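"La pinza te avisa si la escuchas"

Nestor Lumanlan lleva dos años cuidando las pinzas de mano de Gradis y todavía se le ilumina la cara cuando habla de ellas. "¡Es que es un aparato precioso! Lo coges, haces la tarea como la harías tú, y todo lo que falle en los dedos se nota después en los datos", cuenta.

Su rutina empieza por las almohadillas negras. Les pasa un paño sin pelusa, repasa las estrías con un cepillo blando y comprueba que las dos cierren parejas. "En febrero cambié un juego que había aguantado unos 300 turnos, y la diferencia al agarrar fue enorme, de verdad, parecía otra máquina".

Luego viene el dedo claro que asoma por la ranura. Lo mueve despacio, de tope a tope, con la oreja casi pegada a la carcasa (lo hace siempre, aunque en Maglaya, el taller que les fabrica los recambios, se rían un poco de él). Si roza, desmonta.

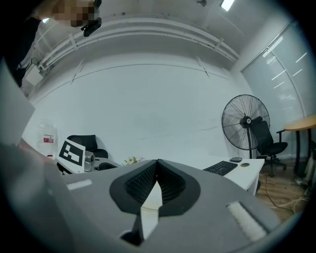 El marcador y la calibración

"Con el tablero de cuadros blancos y negros me pongo pesado", admite. Lo quiere limpio, sin reflejos y con las esquinas enteras. Repite la calibración cada vez que toca el soporte y apunta el resultado en Cadel, el registro del equipo. La última entrada es del 4/3/26: juego 31, almohadillas nuevas, dedo sin holgura.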